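Equipment meeting, Saturday, Zavdale site kitchen

I took the notes again, so blame me for the spelling. Colm Ó Conaill was in the chair, and Sunita Sandhu joined by phone from Perkell (terrible line, sorry Sunita!).

We went straight to the tray-loading arm. Lanik want £2321 for the second set of gripper fingers, fitted, and Colm thinks that's steep. I said I'd happily pay it if it means wrapped sandwiches get picked up by the film without squashing the bread. Sunita wants a price from Hubáček too before we sign anything. 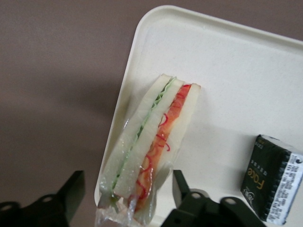
Can we pay for the fingers out of this year's money?
Only if the spare trays wait until April, as the two together would put us £61 over.

Colm wasn't thrilled but agreed the trays could wait – we've got 13 and they're holding up fine. Sunita asked for softer pads to be quoted separately, and I'm to chase Lanik on delivery, which they've put at eight weeks. Bit long, I thought! We ran out of time for the service contract, so it goes first on the next agenda.

Zavdale Equipment Group | Contact us | Back to top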